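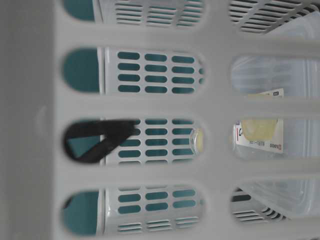

Through the basket wall: slots behind slots, and a clear container with its label turned sideways.

Pick a robot vision problem that sounds easy and laundry baskets might top the list. They're big, they're white, they hold still. Then put one behind another and ask a machine which bit of plastic belongs to which basket!

That is the puzzle Wakana Hayashi has been chewing on at Zutwood, and her answer, a method called Sona, is a delight. Most systems take one view and commit. Sona makes a guess for every opening in the front wall, then checks whether neighboring guesses could be parts of the same thing. A row of teal slots that carries on from one window to the next gets stitched together into a single surface. Clear plastic is harder - it borrows color from whatever is behind it - so Sona leaves those patches undecided until the rest has settled.

The team trained it on almost 3,000 views and tested it on 1,311 more. It mixed up front and back walls in only 4 of the test views, and I made Hayashi show me all of them. 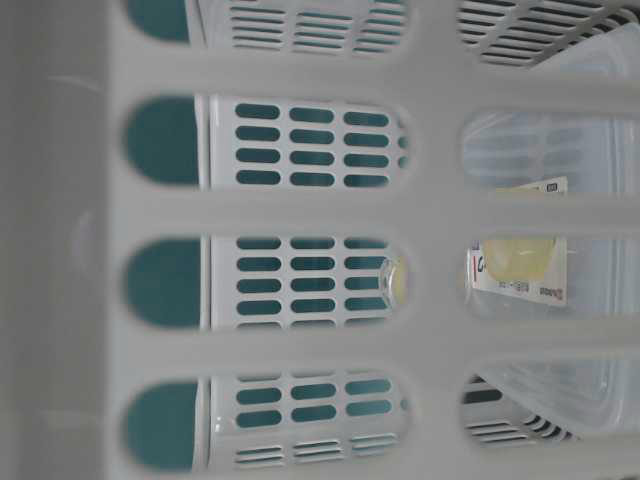

Kálmán Kelemen would like to see it tried on wire racks before anyone celebrates, arguing that wide plastic bars give the method too many easy edges to work with. Hayashi agrees the bars help. A wire rack set is planned for June, with thinner gaps and a lot more clear packaging, and I've already asked to come back for it.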